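Brick Wall Questions, All in One Place
by Dymphna Mac Suibhne 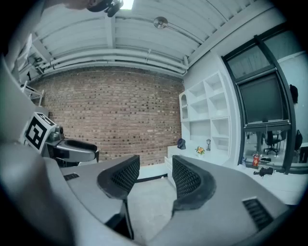

The brick wall, with the ribbed ceiling and the white pipes over it.

I get asked the same things about this room most weeks, so I've put the answers on one page. Email me if yours is missing (I do read them, mostly on a Sunday).

Why didn't you plaster over the brick?
I nearly did! Osvaldo Sanna came round to quote for it, stood there with his tea and talked me out of a job he'd have been paid for. I like the mix of colours, the reddish-brown with darker and lighter ones dotted in.

Doesn't it make the room dark?
Less than you'd think. The ceiling's white, the floor is pale grey and the shelving in the corner is white too, so the wall gets to be the moody one.

Did you seal it?
Yes, two coats of a matt masonry sealer. It used to shed grit on everything and I was forever sweeping. Try a patch low down first, some sealers go horribly shiny.

How do you clean it?
Soft brush on the hoover, top to bottom, then a quick wipe along the dark skirting. I don't use water on it.

Could you box in the pipes?
I could, but then I'd lose the ribbed panels behind, and I'm fond of those. They were painted white to go with the ceiling and I've stopped noticing them.

Can I hang shelves on a wall like that?
Ask someone who can look at yours. Mine were always going to be built into the corner – old brick and my drilling don't mix.

What did it all cost?
The whole room came to £3,492, and £138 of that was sealer. I went over by £166, all of it on paint I didn't like and had to replace.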